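Beaulieu Residence Services
Household Guidance: Care of Wooden Tables and Work Surfaces

Residents are responsible for the ordinary care of the tables supplied with each apartment. The guidance on this page applies to dining tables, desks and the larger work tables in the shared hobby rooms. It replaces the sheet issued with the welcome folder.

Daily cleaning

Wipe the surface with a soft cotton cloth that has been dampened with plain water and wrung out well. Follow the direction of the grain. Dry the table at once with a second cloth. Water left standing along a seam or around a screw hole will raise the wood, and the damage cannot be wiped away afterward.

For grease or dried food, add a few drops of mild dish soap to a bowl of lukewarm water. Do not apply soap directly to the table. Go over the area again with clean water and dry it. Spray polishes containing silicone are not permitted on residence furniture, as they prevent any later coat of oil or varnish from holding.

Scouring powder, steel wool and the green side of a kitchen sponge should be kept for pots.

Marks and stains

White rings are usually caused by moisture trapped in the finish. Allow the table to dry for a full day before attempting any treatment. If the ring remains, place a folded cotton cloth over it and pass a warm iron, without steam, across the cloth for a few seconds at a time. Lift the cloth and check after each pass.

Dark rings have gone through the finish into the wood itself. Please report these to the furniture office and leave them untreated.

Ink, nail polish and glue each require a different method. Blot fresh ink with a dry paper towel and do not rub. Dried school glue can generally be softened with a warm, damp cloth laid over it for 5 minutes and then lifted with the edge of a plastic card. Nail polish remover dissolves most varnishes and must never be used on a table, including for the removal of nail polish.

Mats and covers

A mat is recommended wherever a table is used for crafts, repairs, games or children's activities. Choose one with a flat, non-staining back and test it under a corner for a week before leaving it in place. Some rubber backings react with varnish and leave a yellow shadow. Felt and cork are safe on all residence tables.

Mats should be lifted once a week. Grit collects beneath them and works like sandpaper when the mat is moved. Shake the mat outdoors, wipe both sides, and wait until it is completely dry before returning it.
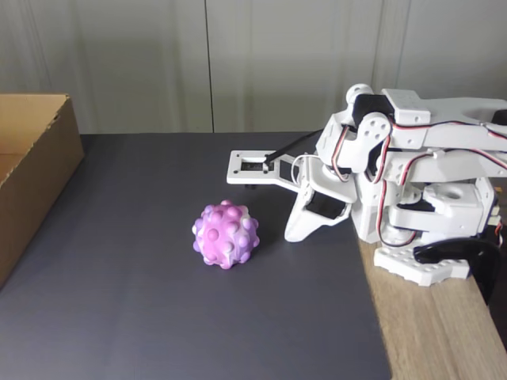 May a mat be left on an oiled table all year?

An oiled surface needs air, so the mat should come off overnight at least once a week and for two full days after each new coat of oil.

Oiling

Tables with an oiled finish should be treated twice a year. February is a suitable month for the first coat, when heated rooms have dried the wood. Clean the table the evening before. Apply a thin layer of furniture oil with a lint-free cloth, leave it for the time stated on the can, and remove all excess. A surface that still feels sticky the next morning has been given too much oil and should be rubbed down with a dry cloth.

Cloths used for oiling can catch fire on their own if they are crumpled and left in a pile. Spread them flat outdoors to dry, or soak them in water and place them in a sealed metal container. They must not be put in the kitchen trash or the laundry room bins.

Varnished tables do not require oil. To determine the finish, place a drop of water in an inconspicuous spot. On varnish the drop will stand. On an oiled surface that is due for treatment it will sink in and darken the wood, and should be wiped up promptly.

Loose joints

Check the legs whenever the table is moved. Bolts may be tightened by hand with the key taped to the underside. Glued joints that have opened should be reported to Farzana Rajput at the furniture office, who will arrange collection. Residents are asked not to use household glue on a joint, as the old glue must first be removed.

Replacement felt pads for table legs may be collected from the front desk.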